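Which rules apply when the cell only exists in simulation?
Posted by Kiros Wolde, 2022-10-19

We are building a tabletop sorting task in Drevik, with small markers and a cardboard piece on a round table. Nothing is real yet, but the hardware should follow in May. Do we need a risk assessment now, or can it wait? My wrist view is below.

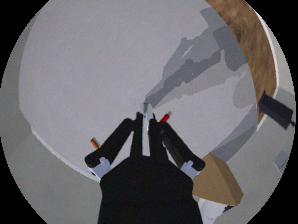

Gripper view, closing in on the small white item.

Svenja Bauerfeind
Start it now. The assessment covers the real cell, but you are already choosing the layout, and that gets expensive to change. Read ISO 10218 first, both parts, then ISO/TS 15066 if people will share the space. Write down speed, payload and reach for each arm. Our sheet is up to 3 pages per cell.

Roswitha Frerichs
just wait till you have the robot, we did
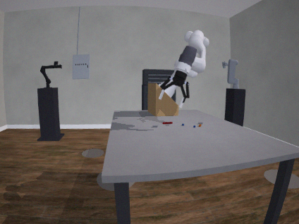 Sota Kudo
I loaded your shared file and took the room view. There is a chair behind the table, with the arm coming down right over that side. Decide whether anyone may sit there while it moves, and put that in writing. The other two arms on pedestals need their own entries, even if they stay parked. Keep the scene file under version control and note the version number in the assessment.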